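Section 3: Setting Up the Counter for Pretend Cooking

Now that you've unpacked your Brotcombe play food and given everything a good look over, it's time for the part most families enjoy best, which is laying it all out. You don't need a play kitchen. A stretch of ordinary counter will do very nicely, along with a few real things from your own cupboards, and children do love being trusted with the real things!

Before you begin

Clear away knives, glassware and anything heavy, and make sure the stove and any nearby appliances are off and cooled down. Wipe the counter and let it dry, as the plush pieces will soak up whatever they're put down in (tomato sauce, in our experience, never quite comes out).

CAUTION: Dry pasta, beans and other small dry goods are a choking hazard for children under 3. Keep the lid on the canister, and stay close by.

Setting out

1. Lay down a wide wooden board near the front of the counter. It gives the child a work area with an edge they can see, and it saves your countertop from a fair amount of enthusiastic banging.

2. Put a large plate on the board and arrange the fruit on it. We like the plush watermelon slice toward the middle, with the lemon off to one side and the bananas in front where little hands can reach them. Any plate will do, though a blue one makes the red and yellow look especially cheerful.

3. Stand a cooking pot beside the plate and rest a long wooden spoon in it. Use a pot your child can lift with both hands. If yours is cast iron, please leave it in the cupboard and borrow something lighter.

4. Set a second cutting board a little farther back. One with a groove around the outside is handy, and it doesn't have to sit straight. Leave it clear, as this is where the pretend chopping happens.

5. Add a small bowl near the far corner of the cutting board for the finished dish. Start with it empty. Our own Fulvio Monti, who tested the layouts with his twins, found that a full bowl gets tipped out right away and an empty one gets filled.

6. Place a clear canister of colored pasta to the right, lid on. Spirals and shells are nice to look at and make a lovely rattle when the canister is tilted.

NOTE: If two children are playing, give each of them their own spoon. You'll thank us later.

Checking the layout

Stand back and see that the plate sits fully on its support, that the pot is steady, and that there's open counter left over for the chef. Then crouch down to your child's height and look again, because a handle that seems perfectly tucked in from above can be right at eye level from there.

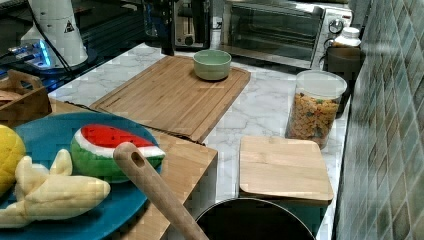 Putting things away

Shake out the plush pieces and store them in the drawstring bag. Wash the plate, bowl, pot and spoon as you normally would before using them for real food.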